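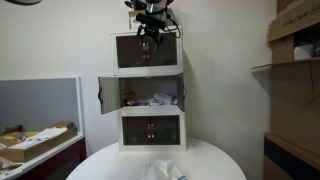

# Moving the kitchen things, and the bread problem

We moved in August, from the apartment over the dry cleaner to a house on the edge of Fulten. It has 30 minutes more driving in it every morning and a much bigger kitchen. I said on here in the spring that I would write up how the baking went in the new place, and I've put it off because for a while it went badly.

The oven is the first thing. It's older than the one I had and it's gas. I set it to 450 for the first loaf and took out something pale on top and nearly black underneath. The second loaf was the same. I bought an oven thermometer, left it on the middle rack for an hour, and it read well under what the dial said at the back and over it at the front. Jana Wegener had a gas oven for years and told me to put an empty sheet pan on the rack below the bread. I did that and the bottoms stopped burning. The tops took longer to sort out.

What I do now is turn the dial up to 550, which is as far as it goes, and let it heat for a full hour with the Dutch oven inside. Then the dough goes in, the lid goes on, and I turn the dial down to the 475 mark. Lid off after 25 minutes. I rotate the pot when I take the lid off. The crust is as good as the old apartment's now, maybe a little thicker.

## Starter

The starter came in the car with me, in a jar between my feet. It sulked for a week. I had it on the windowsill over the sink, where the old one used to live, but this window faces north and there's a draft along the bottom of it. I moved it to the shelf above the refrigerator and it was doubling again in two days.

I also changed the flour, which muddies things. The store I used to go to isn't on my way anymore. Humaira Pirzada splits big bags with me now, and we've been getting a bread flour that takes more water than I'm used to. My usual dough was stiff with it. I've gone up a little at a time and this is where I am for one loaf:

- 500 g bread flour
- 50 g whole wheat
- 400 g water
- 110 g starter, fed that morning
- 11 g salt

I mix everything but the salt, leave it 45 minutes, then add the salt with wet hands. Four sets of folds, half an hour apart. It sits on the counter until late afternoon, gets shaped, and goes in the refrigerator overnight. I bake at seven, before the kitchen gets warm.

## Where everything went
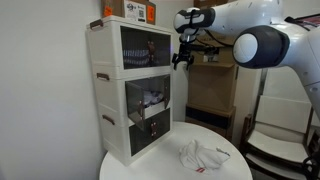

The big bowls went in the low cupboard by the back door and I regret it. I have to kneel to get one out. The scale lives on the counter, since putting it away meant I stopped using it. The bannetons are on a nail on the pantry door, airing out, after one of them grew a gray spot in the old place from being stacked while damp.

I gave away the bread machine. Arsalan Tarar took it and has made more loaves in it in a month than I made in three years. He uses the dough setting and bakes in a regular tin. He brought one over and it was good, soft, a bit sweet, the kind of bread you want for a fried egg.

The one thing I haven't figured out is rye. I've tried it twice here. The first had a gummy line along the bottom and I cut it too soon, so that may have been my own fault. The second I left wrapped in a towel for a full day and the line was still there, only thinner. Darmawan Wattimena thinks my starter is too young when I use it, and that I should let it go until it smells sharp. I'll try that next, with the smaller tin, and bake it longer at a lower heat.

If you bake rye in an old gas oven, leave a comment and tell me what rack you use. I've only tried the middle one.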